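Interim Report to the Grukent Fund
Project: Two-Arm Sorting Cell, Student Automation Club
Submitted by Parvaneh Parsa, club advisor

Summary

The club is on schedule with the first part of the work plan and a little behind on the second. Students can run one arm through a pick from the conveyor without an adult at the controls. Running both arms in the same program is still unreliable, and we have moved that milestone to the end of the spring term. Spending is within the approved budget. We are not asking for additional money in this period, but we do request one change to a budget line, described at the end.

Who is taking part

The club has 14 members this term. Most are in their second year with us. They are split into an arm team, a conveyor team and a records team, and they change teams at the midpoint of the term so that everyone spends time on the programming side. The records team keeps the run log and writes the first draft of the technical notes that go with each report. I edited this one, but the section on open problems is largely theirs.

Work completed

The conveyor is in place and the table surface has been covered and marked out with blue tape in a grid. The grid has been more useful than we planned for. Students call out squares to each other when they set up a task, and the log now uses square names for start positions. It also made it easier to see when a plate had been put back in a different spot between runs, a cause of several failed picks early in the term.

The sorting task uses foam cubes, colored plates and a bin by the conveyor. Students chose foam after trying harder blocks, which slipped when the grip was slightly off center. The task rules are kept short and posted by the door: one cube moves at a time, both arms go back to the rest position between runs, and a run counts as failed if anyone touches the table.
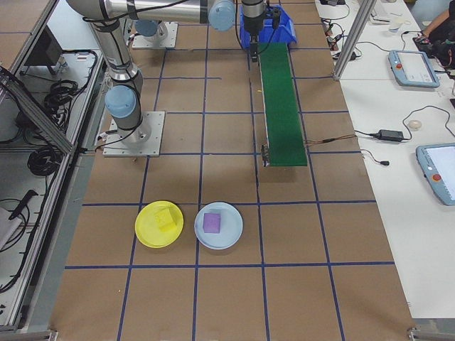
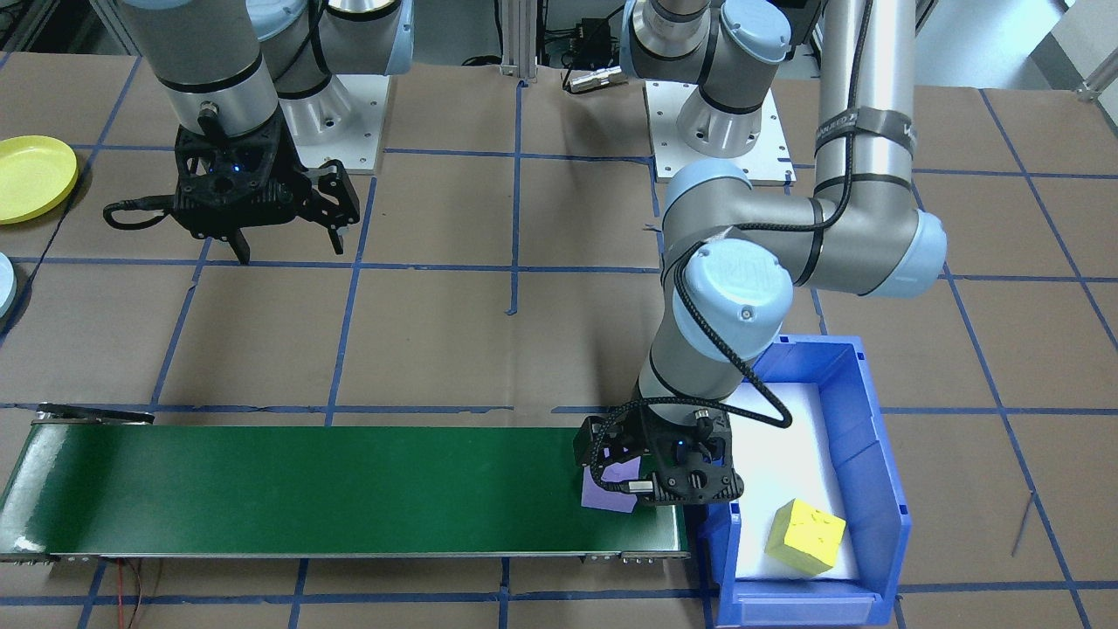 Krishnan Hall, April

Since the last report the arm team has rewritten the pick routine. The old version used fixed positions typed in by hand from the pendant. The new one keeps positions in a separate file, so a team can correct one point without going through the whole program. The students named this program Asta and maintain it themselves. The previous version is kept on the club computer and can be restored if needed.

Results so far

We set a target of 200 logged runs for the year and have passed it. With one arm working, the success rate over the most recent batch was good enough that we stopped repeating the basic pick and went on to timed runs. With both arms working, around half the runs end early. Usually one arm is waiting for a signal that has already been sent. A student stops the run, resets both arms and enters the cause in the log.

There have been no injuries and no damage to the arms. We did replace one gripper cable connector, which had worn loose.

Open problems

The hand-off signal between the two arms is the main one. The arm team has a fix in testing that makes each arm confirm it is clear before the other starts – it is slower, but so far it has not locked up.

Conveyor speed drifts during long sessions. The conveyor team suspects the power supply and will swap it before changing any code.

Cable routing on the arms needs attention. Students have been asked to draw up a better layout and have it checked before anything is moved.

Attendance dropped during exam weeks, and we lost 4 sessions. Two have been made up.

Budget

The approved line for sensors has not been touched. Omodus, our parts supplier, had the model we wanted on back order for most of the term, and the students found they could do the current task without it. We request permission to move $500 from sensors to spare parts and cabling. The total would not change. A revised sheet is attached with the receipts.

Plans for the next period

The arm team will finish testing the hand-off fix and then run both arms on the full sorting task. The records team will write a setup guide for next year's members, with a section on using the emergency stop. We plan to hold an open session for families and for anyone from the Fund who would like to come. I will send the time once the room is confirmed.

Parvaneh Parsa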